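I finally finished my first quilt top!! Hanyu Ren talked me into it back in November, and I've been cutting squares at the kitchen table ever since - 70 of them, all from old shirts.

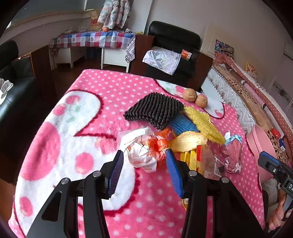
Do you have to wash the fabric before you cut it? Old shirts have done their shrinking already, but new cotton should go through the wash once.

My seams wandered all over the place at first, and then Xiuying Yu showed me how to press every row in the opposite direction from the last. What a difference! The corners just click together now.
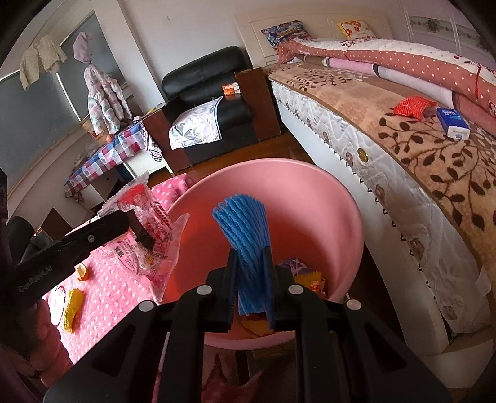
Backing comes next, and I'm torn between plain gray and a loud stripe I saw at Lornlow. I keep leaning toward loud. A blue as bright as that foam netting would look so good against all those faded shirts - maybe for the binding too.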